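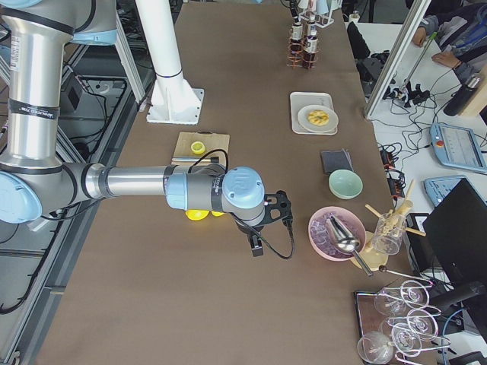
Tiempo de lectura: 1 minuto

Asunto: Re: [compras-celdas] Segunda partida, presupuesto de agosto

Adjunto la oferta revisada de Urolura. Respecto a la anterior:

- Pinzas: 3 unidades, con dedos de repuesto. La de Skaltetti sale más barata, pero el plazo es de 46 días.
- Cableado: faltaban canaletas y bridas. Las he añadido.
- Bandejas y menaje: pasan a fungible, fuera de inversión.

El 9 de mayo de 2018 escribieron desde Ogunleye:
> La mesa con dos brazos ya está montada. Antes de pedir otra
> necesitamos saber si la placa de fijación se incluye en el
> precio o se factura aparte. La garantía cubre 13 meses.

Se factura aparte: unos 111 euros por placa, sin tornillería. Conviene pedirla junto con el brazo para no pagar dos portes. Queda por confirmar si Storkasent mantiene el descuento en las consolas de programación.

Contacto de la lista | © 2018 | Volver arriba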